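Toltach Community Workshop: Frequently Asked Questions About Donating and Borrowing

Thank you so much for stopping by! We get a lot of lovely emails with the same handful of questions in them, so Catalina Ulloa sat down with the whole pile and wrote out the answers in one place. If yours isn't covered, please do write to us. We answer everything, though it may take us a few days in the busy season.

Who can borrow from the workshop?

Anyone who lives in Toltach or Cheng, and anyone who works in either town, even if you go home somewhere else at night. You'll need one piece of mail with your address on it (or a pay stub, for those of you who only work here) and you're set. There is no membership fee. We do ask for a $60 deposit on the larger items, and you get every bit of it back when the item comes home.

How long can I keep something?

Two weeks for most things. If you're halfway through painting the nursery and you just need the ladder for a few more days, call us, and unless another borrower is waiting we'll be happy to extend it. Sewing machines go out for four weeks, which we changed last August after so many of you told us that two weeks was barely enough to find the bobbin!

What kinds of donations do you accept?

Hand tools, small kitchen appliances, garden equipment, sewing supplies, and home computers of any age, working or not. Please don't leave things outside the door overnight, however tempting it is when you've driven all the way over and found us closed. Rain gets into everything, and we've had to throw away some very nice donations that way.

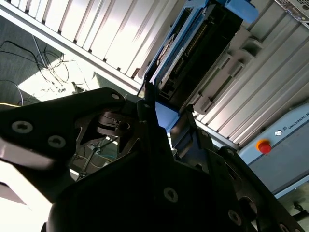 At the workshop. Black plates and screws, close up.

Do you take old computers if they won't turn on?

We do, gladly. A desktop that won't start may still have a good power supply or a good drive in it, and those parts can keep another family's machine going. Take out any discs, write "not working" on a piece of tape, and stick it on the front. If you still have the power cord, tuck that in a bag with it.

What about my personal files?

Please copy off anything you want to keep before you bring the computer in, as we can't get it back for you later. We remove the drive from each donated computer and wipe it before it is used again. If you'd feel better taking the drive out yourself and keeping it at home, go right ahead. Plenty of people do.
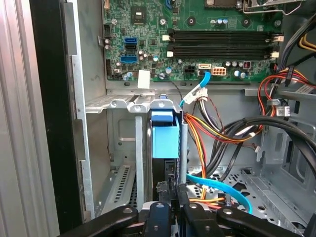

TOLTACH COMMUNITY WORKSHOP | Computer Reuse Team

Can I get a refurbished computer for my child?

Yes, and please don't be shy about asking. Fill out the short form at the front desk, or ask Ntombi Ntuli to mail you one. Tell us what the computer is for (homework, video calls with grandparents, a first try at writing music) and we'll do our best to match you up. There is usually a waiting list in the weeks before school begins.

Can you fix my own computer while I wait?

I'm afraid we can't do repairs while you wait, much as we'd like the company. You're welcome to bring it to an open bench evening, where Killian Delorme will sit down with you and have a look at it together.

Related pages
Borrowing a Sewing Machine: What to Know First
Getting Your Deposit Back
Open Bench Evenings
Garden Tools We Need Right Now

Contact: front desk, Toltach Community Workshop, 317 Brosteven Road | © Toltach Community Workshop | Back to top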